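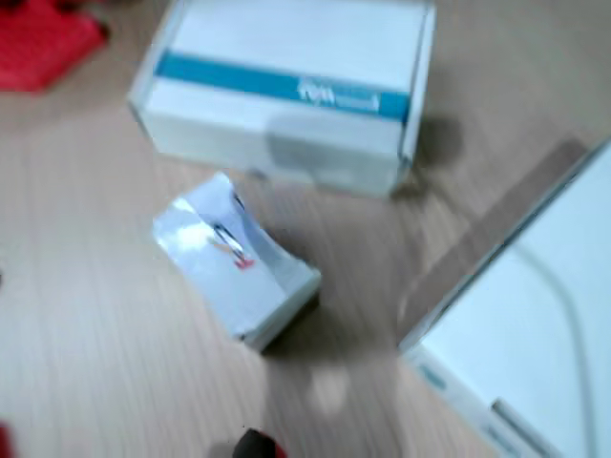 Foto: Banafsheh Nikzad

As caixas que ficam

Em casa de Angus Goodwin, em Skeltham, as embalagens vazias ocupavam um armário inteiro do corredor. Caixas de telemóveis que já não existem, de auscultadores, de um router devolvido há anos à operadora. Num sábado de novembro tirou tudo para fora e começou a separar em cima da mesa.

Caixas brancas, sobretudo. A cartonagem branca domina o pequeno comércio de acessórios, às vezes com uma faixa de cor – azul-petróleo, por exemplo – e um logótipo a um canto. Vazias ou cheias, são difíceis de distinguir de longe, e Goodwin abriu-as uma a uma. Dentro de uma das maiores encontrou os cabos que tinha voltado a comprar na primavera.

A regra que seguiu é a da loja Sikora, que recebe material para reparação: guardar a caixa enquanto durar a garantia, com o talão lá dentro, e depois espalmá-la. Os aparelhos que se pensa revender são a exceção. Um comprador paga melhor com a embalagem original, diz Goodwin, que vendeu assim uma coluna por 60 euros.

As embalagens pequenas e achatadas dão mais trabalho. Muitas juntam cartão e película, e convém separar os dois materiais antes de os deitar fora. O cartão limpo vai para o ecoponto azul, o plástico para o amarelo. Manuais em papel seguem com o cartão, se não houver agrafos de plástico ou capas.

Para o que fica, Goodwin usa caixas grandes, deitadas, com as pequenas lá dentro e uma etiqueta no lado virado para fora. Escreve o nome do aparelho e o mês em que acaba a garantia. No armário do corredor estão agora os casacos.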